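Flundine Kitchen Sessions: Questions We Hear Most

Updated 21 January 2024

What is Flundine, and what do I do in a session?
Flundine is our collection of kitchen chores carried out by people steering a simulated robot arm, so that a learning system can pick up the chores from their examples. You log in through Futia, the arm appears in a kitchen, and you do your best! A session is 15 attempts, and you are very welcome to stop for tea between any of them.

Do I need to have done this before?
Not at all. Ross Niven, who looks after new helpers, will happily sit with you on a call for your first 10 attempts.

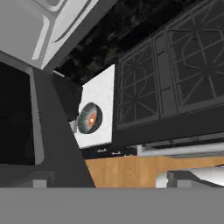 Which kitchen will I get, and does it matter where I start?
Kitchens are handed out by the server, and we like starting positions to vary, so please don't fuss over finding the perfect one. Take a slow look before you move, though. With a single bowl on a short stretch of white counter right beside the cooktop, as we have it in this kitchen, it's well worth thinking about those burner grates before you choose your way in. Come at the bowl from whichever side feels comfortable, and keep your speed gentle.

I bumped something. Should I throw the attempt away?
Please keep it! Tick the "bumped" box and carry on. We sort attempts afterward, and the untidy ones are often useful to us.
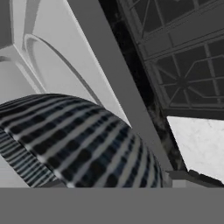
What if I can't see properly from the gripper view?
Views from the gripper take some getting used to, and most people find their first evening a bit dizzying. Patterns can be a real help in keeping your bearings: the dark and off-white stripes on the rounded object at the left bend along with its curve, even where the gray bar covers its right edge. If you're still lost, back off slowly until you recognize something.

How many attempts are you hoping for?
We'd love 300 for each chore before April. The Brolden set stands at 80.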